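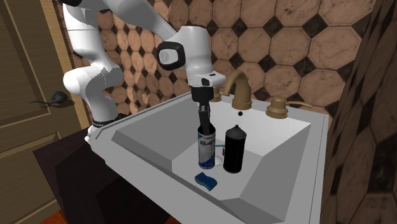 4.3 Tuning the grasp planner

Jutemik replans the approach each time the target pose updates, and watching it work is great fun! The sink world is a fine place to start: the fingers have to go straight down into the open can, with the black spray can right beside it and a sponge in front.

1. Load the sink world and select the can as the target.
2. Set clearance to 5 mm.
3. Set the replan rate to 30 Hz.
4. Press Plan, then step through the path - slowly the first time.

Note: If the planner returns no path, lower clearance to 3 mm and plan again.

Caution: Collision checks stay off until you save the world file. Save before you press Run.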